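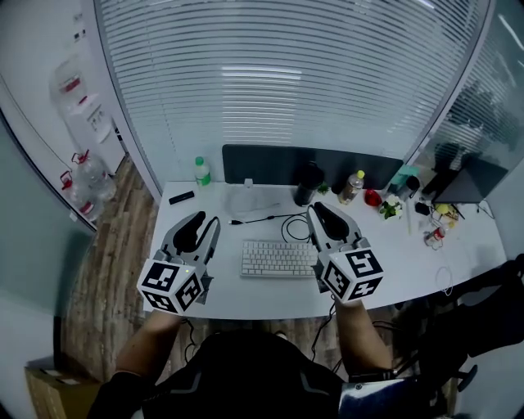 Has anyone else fallen down the hole of writing up their family letters? My great-aunt left 56 of them, nearly all posted from Wullby to her sister in Harnitz, and I've got 19 typed so far and I'm completely hooked! I do it in the evenings at my desk, on a white keyboard like the one there, and the hours vanish. She writes about everything: hens, chapel rows, a dreadful lodger, the price of coal. My question is about spelling. She puts "untill" and "seperate" every single time, and she hardly uses full stops. Do I leave it all in or tidy it up? My cousins want to read them but I can't bear to lose her voice.
Posted by hedgesparrow

Leave it in. All of it. If you tidy as you go you'll never get the original back without doing the whole job again, and you'll miss clues. My grandfather started spelling our surname differently in April 1931 and that's how I found out about the quarrel.
Posted by Crichton_Kate

Lovely project! I'm going to disagree with Kate a bit, though. I did ours exactly as written and not one of my relations got past page four. People under 30 gave up at once. I ended up making a second version with full stops and paragraphs, and my nephew read it in a weekend.
Posted by oldmarrow

Two versions is twice the work and twice the mistakes, oldmarrow. Put a short note at the front saying the spelling is hers and let people get on with it. They manage text messages.
Posted by Crichton_Kate

Ha, fair, but my lot need paragraphs.
Posted by oldmarrow

Could you split the difference? I keep the spelling but start a new line where she changes subject, with a little stroke / where I've done it. Jamila Liyanage taught us that at the Sellgate evening class and it works a treat. Also, number your letters in pencil on the envelope, never on the letter, and note the postmark too. Mine were out of order for months. And please tell us more about the lodger!
Posted by tinbath

Oh I like the stroke idea, thank you tinbath! I tried it on letter 12 tonight and it reads so much better, and the "untills" are all still there. The lodger kept a ferret in the wardrobe and paid his rent in turnips. Letter 20 tomorrow, she's promised her sister "the full story of the Bazaar".
Posted by hedgesparrow

Turnips I can forgive. Still say no strokes.
Posted by Crichton_Kate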